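Category: Money & Habits

Every September my inbox fills up with subscription boxes that promise to save me money. This year it was Flavari, a snack club at $16 a month, with a "free" first box that costs $3 to ship. I did the math, and the same snacks were cheaper at my grocery store. 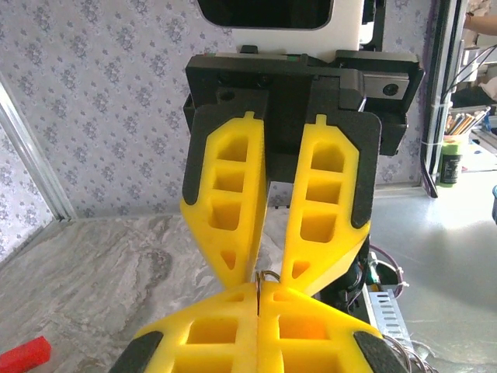

Then there's the cancel button, which takes some finding – mine was under "Preferences," then "Plan," then a survey. Skinder does the same thing with razors. Both companies call this flexible, a word I've stopped trusting. 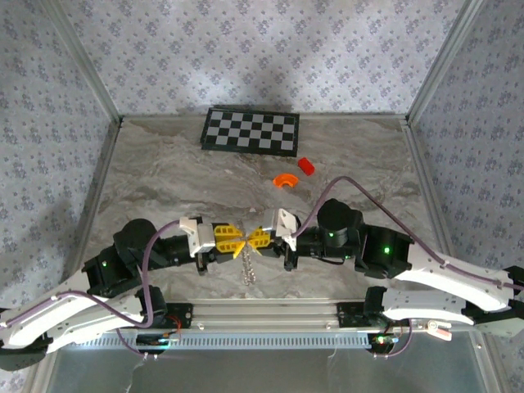 Liam Noonan wrote in to say he paused his plan and was billed $65 anyway, and that it took three emails to get the money back. I believe him. I'd still like to see the terms he agreed to, if anyone can find them.

My advice is dull: set a phone reminder before the trial ends and keep the confirmation email.

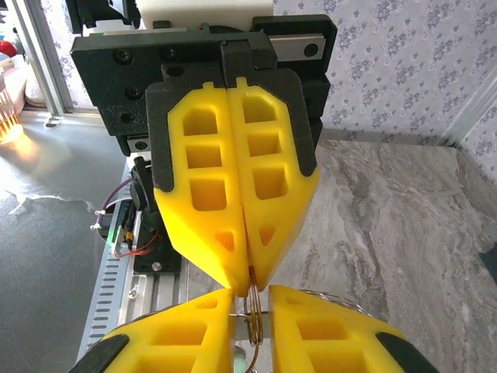
Thin wire in a coil, held at the fingertips.

Last updated: September, 9:40 a.m.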